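In Defence of the Block Left Out

By Naima Abou Zeid
July

My sister-in-law, Lovisa Lie, believes that every toy has a home. She has said so at my kitchen table, at her own, and once across a hedge in Enddale to a child who hadn't asked. Her playroom has 20 tubs in it, each with a label and a lid that shuts with a click. I have been in operating theatres with a more relaxed atmosphere.

I own a basket. It is wicker, shallow and brown, and it was bought for bread. Bread went stale in it at a remarkable rate, so the blocks moved in, and they have stayed through two house moves and one short, ill-advised spell of beige. The arrangement has no system beyond the basket being where blocks go, mostly.

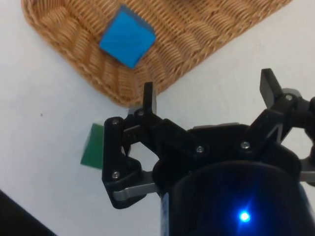 I put a lot of weight on that "mostly". The tidying industry, which seems to be run by people whose children are either grown up or sedated, has no room for the word. Last winter I read the Stakstead guide to family storage, all 167 pages of it, and came away with the sense that a block on the table was a sort of moral leak. First it's one block, then it's a jigsaw, and by the end of the month you're all eating off the ironing board.

I don't believe it. A block left out is a perfectly respectable object. It isn't sticky and it doesn't need charging. It will be there in the morning, and if it's on the table you can't tread on it, which puts it well ahead of anything on the stairs.
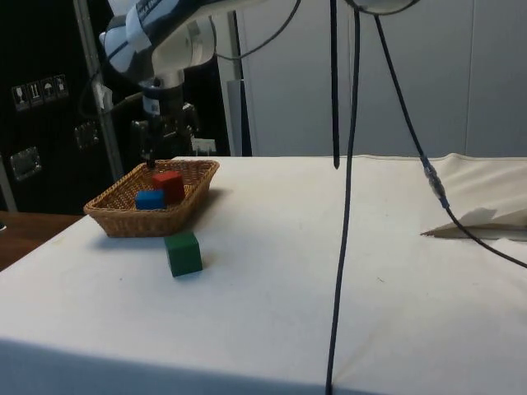

Red and blue in the basket, green on the cloth.

Lovisa would have the green one in before she'd taken her coat off. She'd be quite nice about it, too, and then she'd ask whether I had thought about dividers. I have thought about dividers. I thought about them for most of an evening, with a catalogue from Painemal open on my knee, and concluded that a basket with dividers is a cutlery drawer.

What I'd like is a truce. Let the lidded tubs go to those who enjoy the click, and let the rest of us stop at nearly done, put the kettle on and leave the green one where it is. My mother kept a tidy house and spent a good part of every Christmas looking for whatever she'd put away.

Lovisa is coming to stay in two weeks. I have bought one tub, with a lid, and so far I'm keeping bread in it.

More in Opinion
The Ulton bypass and my knees, by Slavica Zupan
Why I still iron tea towels, by Kyung-tae Jin
Against the surprise party, by Amancay Quezada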